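Waltarport, the Estham building, open afternoon on Fri 9 August

I went to the Dilura group's open afternoon because of one number. Their flyer said the tube-handling method had been run 1,522 times since May, and it gave no failure rate. I wanted to hear it from a person.

The person was Mpho Tshabalala, who ran the bench and was patient with me. The method is learned from recorded demonstrations. Someone steers the two arms through the job, the recordings go into training, and the trained policy then works from camera views with no scripted positions. The group has 2,325 recordings. I asked how many were made at this same table, against this same wall, with the same rack. All of them, she said. So the claim on the flyer, "generalizes to everyday lab work," rests on one black tabletop – a very tidy one.

The task on show was moving a glass tube of yellow liquid into a clear rack under a hanging pipette.
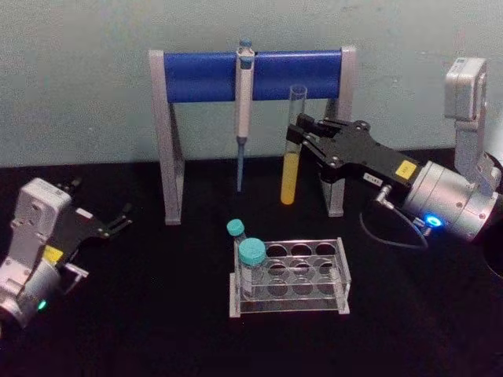
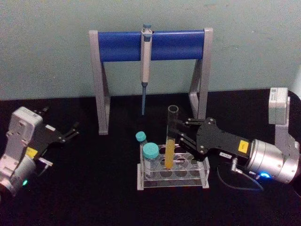
Bench at Dilura: the right gripper open beside the tube (first), and closed around it with the tube in the rack (second).

I'll give them this much: glass is hard for cameras, and so is a clear rack. Getting a round-bottomed tube into a hole you can see straight through is a fair test of a vision method. What I can't tell you is how much of it is vision. If the rack sits in nearly the same spot every time, the arm could be replaying an average path and we'd never know. I asked whether they had tried shifting the rack a hand's width. They had, and the results are "being written up."

I also asked what the left arm adds. Two arms double the hardware bill, and a visitor from Böttcher, who buys this kind of equipment, wanted to know the same thing. The answer was that later tasks will need both, with uncapping the first on the list. Fine, but then show me uncapping.

The handout has a chart with two bars, learned method against scripted baseline, and no error bars on either. Mpho agreed that it needed them. She took my email address and promised the shifted-rack numbers when they are out.

Parking is behind the building and the coffee was free.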